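Print
E-mail

Support Writer, Service Status Desk (part-time, remote)

Lirex publishes status pages and short help articles for people who can't get into their e-mail, calendar or cloud storage. When a service stops responding, our readers want to know whether the problem is on their end, and what to try while they wait. We have 2 openings on the status desk, both starting in July.

The work

You will watch incoming reader reports during your shift and decide when there are enough of them to post a notice. You then write the notice, update it as the situation changes, and close it when reports stop. Between incidents you will revise older help articles. A lot of them still describe menus that have moved or apps that have been renamed.

A notice is usually 155 words or less. It says which service is affected, whether the trouble is on the website, in the phone app or both, and what error people are seeing. It does not guess at causes.

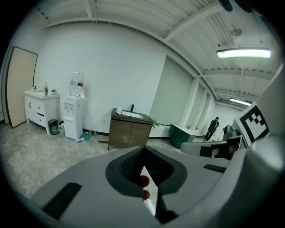
Reports come in through Dremik, our ticket system, and articles are kept in Matubbar. You do not need to know either one before you start. Training takes 2 weeks and is paid at the full rate. During training you will shadow the evening shift and write practice notices from old incidents.

Hours and pay

The position is 40 hours a month, split into evening and weekend shifts. Shifts are posted a month ahead and can be swapped with other writers. If a large outage runs past the end of your shift, you may be asked to stay on. Extra time is paid, and you can say no.

Pay is hourly and depends on experience. We will give you the figure before the first interview. You will be hired as an employee of Lirex, and we supply a laptop and a headset.

What we're looking for

- Clear written English. Most of our readers are not technical and many are reading on a phone.
- Working knowledge of webmail, desktop mail programs, and mail settings on Android and iOS.
- You can tell a sign-in problem from a server problem, and explain the difference to somebody who is annoyed.
- A reliable internet connection at home, and a second way to get online if the first one fails.

Past help desk work is useful but not required. Two of our current writers came from library reference desks.
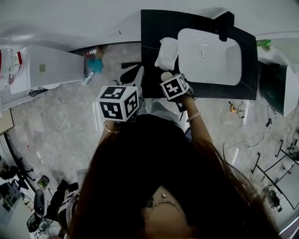
How to apply

Send a resume and one writing sample to Anselmo Moura, status desk editor, using the e-mail link on this page. The sample should explain how to fix one common mail problem, such as messages stuck in the outbox or a password that keeps being rejected. Keep it to a single page. Please put "Status Desk" in the subject line.

We don't accept applications by phone or through agencies. If you applied last year for the Ballen newsletter position, you are welcome to apply again, but send a new sample.

Posted 2023-06-17. The listing will come down when both positions are filled.

Print
E-mail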